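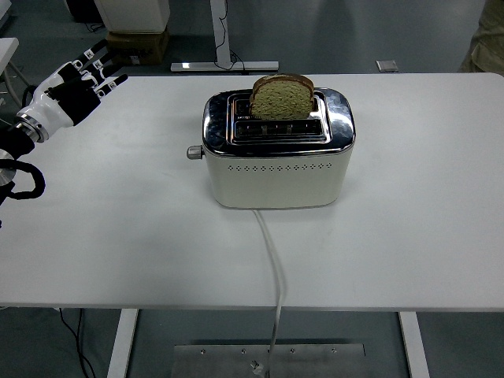
A reader of my last column wrote to tell me that toast is not cooking, that it is only old bread made hard, and that a grown person who eats it for dinner should be a little ashamed. She signed the letter kindly and added that a toaster takes up space which could be given to something useful.

I have thought about her letter for several weeks. I want to answer it with respect, and I also want to disagree with nearly all of it.

In the country where I grew up we did not own a toaster. We had fresh bread in the morning, and by evening it was finished or it went into soup. When I moved here and rented my first room, the kitchen had a toaster on the counter and I did not touch it for the whole winter. I believed, like my reader, that it was a machine for people who could not wait. Then one evening in June I came home late and cold, with half a loaf that was three days old, and I put one slice in. I have eaten toast on most days since then.

My first argument is about waste. We buy bread in loaves which are too big for us. I live alone, and a loaf of the seeded kind I like is soft for two days and then it is not. Before, I threw the end of it away and felt bad. Now I slice it, freeze it, and take out one piece at a time. The toaster is the only thing in my kitchen that accepts food directly from the freezer and asks nothing from me. An oven can do it too, of course, but to heat a whole oven for one slice seems to me like running a bath to wash a spoon.

My second argument is about size. The shops would like us to have four slots, or six, with buttons for bagels and a small screen. I went to look at the Fimico in a department store, and the assistant explained the functions to me for so long that I forgot which one I had asked about. It cost 470 dollars. Beside it there was a Stirkama, cheaper, with a light inside so that one may watch the bread. I do not need to watch the bread. I can smell when it is ready.

Two slots are enough for a small household, and quite often one of them stays empty. I don't consider this a failure. One slice on its own, with butter to the edges, is a proper small meal, and I would defend it in front of any guest. I like also that a plain toaster has a knob you can turn with your fingers, and a shiny top that shows every fingerprint, so you are reminded to wipe it.

On the question of space, my reader is partly right. A toaster needs room. It should not be pushed under a cupboard, and it should not stand between the kettle and the fruit bowl with its cord wound behind both. I keep mine on a table with nothing pressed against it, and I unplug it when I have finished. The crumbs I empty into the sink more often than I used to, after an unpleasant smell last year which I will not describe.

There is also the matter of colour. A friend buys bread with green powder in it, from a bakery called Plendness, and she says it must never be toasted past the lightest setting or the green turns to brown and the money is lost. I have tasted it both ways and I prefer it brown. We have not settled this and I doubt we will.

As for shame, I looked for some and could not find it. Cooking is a wide word. If I choose the bread, cut it to the thickness I like, decide how dark it should be and stand beside it until it is done, I have made a decision about my food, and I have eaten something warm. Many dinners with long recipes have given me less pleasure and a great many more dishes.

I will write back to my reader this week and invite her for a slice. She can choose how dark.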